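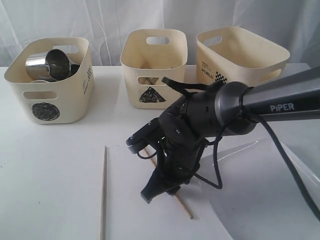

一、选题和背景

课程:住房与城市 期末小组报告
组员:Tamsin Nepia、Declan Halliday、我
交稿:2026年4月18日

题目最后定为《出租房源文案里的面积怎么写——以 Mudgway 和 Jindine 两个片区为例》。原题太大,想做全市租金,老师批了一句“做不完”,砍了。

起因很简单。去年12月我们三个都在找房,看了一堆房源页面,同一套房子在两个平台上面积不一样,差一个阳台。问中介,说都对。那到底哪个算?就从这儿开始的。

研究问题:
1. 文案里写的面积,口径有没有注明。
2. 没注明口径的房源,形容词是不是更多。
3. 租客看完文案,到现场的落差主要落在哪几项。

第三个问题后来只做了一半,见第五部分。

二、资料来源

房源全部抓自 Cutell 网站的公开页面,只要整租,合租和短租不要,车位、商铺也剔掉。去重以后剩184条。去重很费时间,同一套房换个标题再发一遍的情况很多,有的连错别字都一样,标题里加个“急”字就算新房源了。

片区说明:Mudgway 靠老火车站,房子旧,多是六层以下没电梯的。Jindine 是后来开发的,塔楼为主,物业费另算。两边租金水平差得多,所以没有直接比价格,只比写法。样本里整体租金中位数是每月1310,放在这里给个概念,后面不用。

编码表三个人各做一份,然后对。对不上的讨论,讨论不出来的少数服从多数。这个方法不严谨,知道。

三、口径的问题

先讲清楚几个词,省得后面乱。

建筑面积:含墙体,含公摊。
套内面积:不含公摊,墙体算一部分。
使用面积:能踩到地砖的地方,最接近租客关心的数。

平台后台只有一个“面积”栏,填哪个都能过审。Cutell 的发布须知里有一行小字建议注明口径,是建议,不填照样能发。我们看下来,写了口径的绝大多数集中在 Jindine,因为塔楼有现成的开发商户型图,中介抄一下就行。Mudgway 的老房子产权证上的数字很多年没更新,有的后来封了阳台,有的把厨房往外推了一截,房东自己也说不清。

还有一种写法,“实用面积超大”,后面没有数字。这一类我们单独编码,叫“无数”。

编码时碰到的难题:带露台的怎么办。露台有全算、算一半、不算三种,文案里从来不说。最后统一按原文数字录,在备注栏写“露台”。
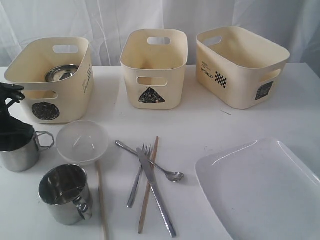 Declan 不同意这样录,说备注栏到分析的时候根本不会有人回头看,露台房应该整个拿出来另成一组,不然 Jindine 顶层那几套会把平均数拉歪。我和 Tamsin 觉得有道理,但是那时候已经录完大半了,再返工来不急。折中:跑结果时跑两遍,带露台和不带露台,结论方向没变,报告里只放带露台的那遍。

四、形容词统计

做法:先列一张词表,凡是跟大小、光线有关的形容词都收,比如宽敞、方正、通透、明亮、开阔、温馨、紧凑。地段类的不收(“繁华”“便利”)。装修类的也不收。

“温馨”要不要收吵了很久。字面上跟面积没关系,可是看多了就知道,写“温馨”的基本是小户型。最后收了,单独标。

全部文案里一共数出352处。最常见的是“宽敞”,其次“明亮”,“紧凑”只在很小的房子里出现,而且多半是和“合理”连着用,“布局紧凑合理”。没见过谁写“拥挤”,当然。

结果简述:

口径注明的房源,形容词少,句子短,像表格。朝向、楼层、几室几厅,写完就完。
口径没注明的,形容词明显密,而且喜欢放在开头两句。
“无数”那一类最密,有一条从头到尾没有一个具体数字,连楼层都是“中高层”。

但这里要小心。注明口径的多在 Jindine,那边发房源的多是连锁门店,有统一模板,模板里就没有形容词的位置。所以到底是“写口径的人不爱用形容词”,还是“连锁店的人用模板”,我们的数据分不开。Mudgway 里面单独看,差别还在,只是小了很多,样本也少。只能说有倾向。

房东自己发的最有意思。要么一句话,“房子不错,来看”,要么极长,从楼下包子铺写到邻居的狗。这种长文案里反而会出现真正有用的尺寸,比如“次卧放得下一米五的床,但是衣柜门要改推拉”。中介写的里面找不到这种句子。
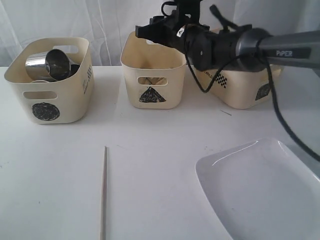
图三 桌面上并排的三只塑料收纳篮

五、实地看房

约了17套,都是真去看的,以学生租房的身份,没骗人,我们本来也要续租或者换地方。带了卷尺和激光测距仪(系里借的,Tamsin 签的字)。每套先问能不能量,不让量的只看不量。

量法:只量卧室和客厅的净长净宽,不量厨卫。层高能量就量。

发现几点,比较散:

Julard 公寓的几套,文案数字跟户型图一致,户型图跟现场也基本一致,落差不在面积上,在柱子上。客厅角上一根大柱子,图上是个小黑方块,到了现场沙发没法靠墙放。

老房子层高普遍好,进门感觉比数字大。文案反倒很少提层高。可惜。

走廊。Mudgway 有两套的走廊很长,算进面积了,但除了走路什么也干不了。Tamsin 在笔记里写“租了一条走廊”。

收纳是没想到的一项。看房的时候中介都会打开柜子给你看,文案里却几乎不写储物空间,偶尔写“大量收纳”,到现场是一个顶柜加床底。我们回来补编码,发现有没有储物间、壁柜多深,基本上没有一条写清楚。建议以后单独做一个题目。

访谈原计划问看过房的租客,发了问卷,回收很差,而且填的人多半是我们同学,偏得厉害,所以没有算进结果,只在讨论里引了几句。第三个研究问题就做到这个程度。

有个受访者说得挺实在:看文案我只看租金和地铁,面积我都当没写,到了再说。

中介那边,愿意聊的不多。一位在 Jindine 门店的讲,面积写小了没人点进来,写大了到现场要挨骂,所以写个建面最安全,有证可查。这个解释跟我们的数据对得上。

六、不足

时间。抓数据只抓了一个时间段,12月是淡季,旺季文案可能不一样。
只有一个平台。
词表是自己编的,没有参考现成的量表,文献部分也薄。
露台问题见上。
激光测距仪有一次电池没电,那套用卷尺量的,误差可能大一点,表里标了星号。
没有区分中介文案和房东文案做正式检验,只是描述。

七、建议(给平台,虽然他们大概不会看)

面积栏拆成两栏,建筑面积必填,套内选填,不知道就写不知道。
露台、阳台单列。
老房源允许上传手画的平面图,标尺寸就行,不用好看。
层高加一栏。

给租客的:带卷尺。先量床要放的那面墙,再量门。别的回家再算。 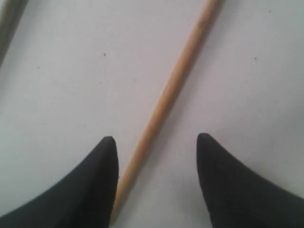 图四 浅色台面上的细木棒

八、分工

抓取和去重:Declan
实地测量、联系看房:Tamsin,我跟了大部分
编码:三人
统计和图表:Declan
文字:我,第三部分 Tamsin 改过一遍

附录一 编码表(另附文件)
附录二 词表,含“温馨”的处理说明
附录三 测量记录,星号那条请看备注
附录四 问卷原题,只作存档

参考文献还差两条页码,打印版里补。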